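I moved to Plidmont in November with two suitcases and a plan to stay one year. That was long enough ago that the woman at the Okafor bakery has stopped asking where I'm from, so I guess I live here now.

A few things about a town of 4,000 people, for anyone thinking of leaving the city like I did (my inbox is full of you, hello!).

You will wave at every car. You won't know who's in it. Wave anyway — they'll mention it at the post office if you don't, kindly, but they'll mention it.

The bus to Akar goes twice a day and the second one leaves at 4:40, and I have missed it more times than I'd like my mother to know. It's a lovely walk back from the stop, at least, all along the river with the herons.

Rent: I pay 300 a month less than I did for one room in the city, and I spend most of the difference on heating. Ask about the windows before you sign anything, please.
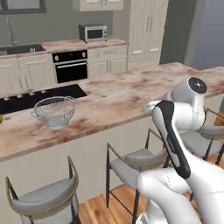 Making friends took me almost the whole first winter. What finally did it was the Sakau choir, which takes anybody, even altos who can't read music (me), and goes out for soup after practice.

So if you're on the fence, come visit in February first, when it's gray and everything shuts at five. If you still like it then, write to me and I'll save you a seat with the altos.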